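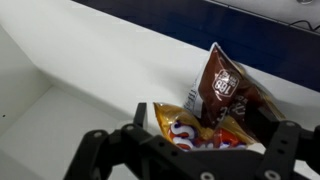

Shared Spaces Research Group, Department of Everyday Design

4.2 Snacks and the shared kitchen

I should say up front that I'd expected the fridge to be the big story in our staff kitchens, and I was wrong. Snack bags took up far more of people's talk. In November we asked staff at Wamar and Rolero to keep a kitchen diary, and we ended up with 1675 entries, a good share of them grumbling (or gloating!) over crisps, nuts and crackers. Foil bags are awkward things to store - they slump, they slide off each other, and a shiny brown one beside a shiny gold one tells you very little about who brought it in. Leidy Londoño, who coded the diaries with me, started a separate category for "bags I moved but didn't open", and it filled up so fast that we had to split it in two.

The counter gets treated quite differently. Figure 3 shows a kitchen with a microwave and a drip coffee maker side by side on a white countertop, under blue upper cabinets, and that pairing came up again and again in the diaries.
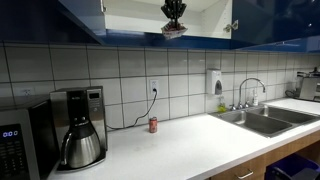

Figure 3. Counter with microwave and coffee maker.

People described the coffee maker as the fixed point and everything else as negotiable. Snacks left near it were fair game, in the view of 17 diarists, while anything put up in a cupboard was assumed to belong to someone. I love this rule, partly as I've been breaking it for years without knowing! Crisanto Pangilinan found much the same thing in his follow-up chats at Rolero, although his group drew the line at the cupboard door: if it was open, the snacks behind it were open to all. We come back to labelling and colour in section 4.3.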